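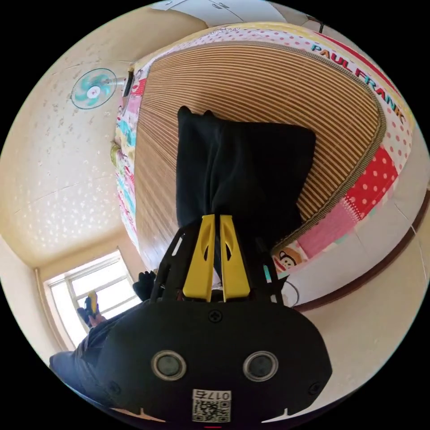 I'm thrilled to say our Stemau hoodie line goes on sale 15 June 2023! We're Vasover, a small apparel shop, and I've been wearing the sample for weeks. It comes in 11 colors, and my favorite is a yellow, like those two upright fingers, with plain black lettering on the back.

Every hoodie is $80, printed at our Myklebust shop, and we'll have more than 1,077 ready to ship. Kids' sizes follow in August.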